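Olumide Oyelaran
January

4. The Open Day as Evidence

4.1 What visitors were shown

The Wasden open day ran from ten in the morning until a little after four, and the two-arm pipe station was by some distance the busiest stop. We attended as ordinary visitors, took notes, and asked the questions other people seemed too polite to ask. Our interest was in what a visitor could fairly conclude from standing at the bench for a few minutes, which is how most people meet this kind of machine.

The task was easy to explain, and this was a large part of its appeal. A frame of white pipe stands on the table with fittings along it, and the two arms are supposed to handle those fittings between them. The host, Efe Obi, called it "plumbing without the plumber." It got a laugh every time. It also promised a good deal more than the bench could support - a plumber works under sinks, in bad light, on pipe that somebody else put in badly.

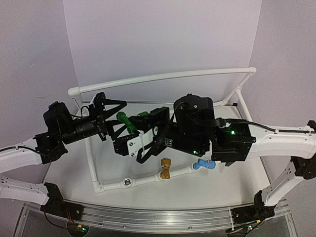
Figure 1. Two-arm work at the pipe frame, Wasden open day.

Our first complaint concerns the numbers. A poster beside the station gave 1002 recorded attempts on the Pandisow task set, and Obi repeated the figure to each group. He did not say how many of those attempts had succeeded, or what counted as success. When we asked, he said a fitting was "handled" once both arms had been involved with it. By that standard a fumble between two grippers scores the same as a clean transfer. The poster made no distinction either, and we could find no breakdown in the handout.

Our second complaint is about resets. Visitors came in groups of up to 16, and between groups the door was shut for several minutes. We don't suggest anything improper went on. A demonstration has to be made ready somehow. But a plumber's customer sees the setting-up and the clearing-away, and those minutes belong in any claim about labor saved. Nothing in the handout counted them.

Third, the setting was kind to the machine. Plain walls, a plain table and a frame set out within reach of both arms make for a tidy show. We asked whether the task had been tried against a cluttered background, and were told that this was planned. "Planned" was a word we heard a lot that day.

4.2 What the bench could show

The arms are worth watching all the same. Bringing two grippers close together over a fixed frame is hard, and we would have been glad to see a full hour of it, failures included, with the door open. Instead we got short slots and a talk over the top of them.

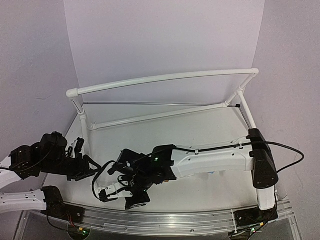 Fatima Ekwueme, reading a draft of this section, objected that we were holding an open day to the rules of a trial. People come to these events to be interested, she wrote, and a host who recited failure rates to a room of families would soon have no room to talk to. She would judge the group on its published results and leave the patter alone.

We accept half of this. The patter would not matter if it stayed in the room, but the figure of 1002 attempts had already turned up in a Skutar funding summary, again with no success rate attached. That is our reason for treating the visit as evidence at all.

Contact: Olumide Oyelaran, Wasden | Copyright the authors | Back to top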